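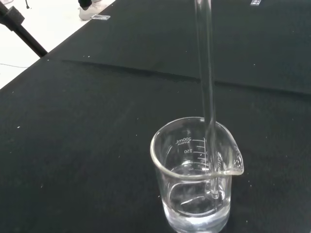 How to dissolve things properly with a beaker and a glass rod

When I first started making my own saline rinses and sugar syrups for the bees, I stirred everything with a teaspoon in a jam jar and wondered why there was always a crust of salt left at the bottom. My neighbour Ximena Ocampo, who taught school chemistry in Uvness until she retired, watched me do it one November evening and very kindly said nothing until I'd finished. Then she went home and came back with a beaker and a stirring rod, and I have used them ever since (she did get them back in the end, I bought my own!).

Start with a clean beaker a good deal bigger than the amount you want to make. A 200 ml one is lovely for small batches. Put in about half of your water to begin with, so for 100 ml of solution you would pour in 50 ml and keep the rest back in a jug.

Have a look at the level with your eyes down at the same height as the water. You'll see that the surface curves up a little where it meets the glass, and the bottom of that curve is the bit you read. The lines on a beaker are only a rough guide in any case, so if your recipe is fussy, use a measuring cylinder instead and let the beaker do the mixing.

Weigh out your salt or sugar on a scrap of folded paper and tip it in a little at a time. For a plain saline I use 0.9 g of salt to 100 ml, or 900 mg if your scales read that way.

Now for the stirring, which I could talk about all afternoon. Hold the rod lightly between thumb and two fingers, much as you would a pencil, and let the lower end go down into the water. Move it in slow circles from the wrist. Try not to scrape the bottom or knock the sides; a steady swirl will lift the grains up and carry them round, and the glass will thank you for it. If a few stubborn crystals are still sitting there after 2 minutes, have a sip of tea and go round again.

When it has all gone clear, touch the rod to the inside of the rim so the last drop runs back in. Pour in the rest of your water, stopping a little short and finishing with a dropper, and give it one more gentle stir.

To pour without dribbling, hold the rod against the spout and let the liquid run down it into your bottle. It feels terribly awkward the first time, so do practise with plain water over the sink.

Rinse both pieces straight away and stand them on a folded tea towel to dry. Lay the rod somewhere it can't roll!

Related
Reading a measuring cylinder
Sugar syrup for autumn bees
Getting limescale off glassware
Védís Lauritsen on choosing kitchen scales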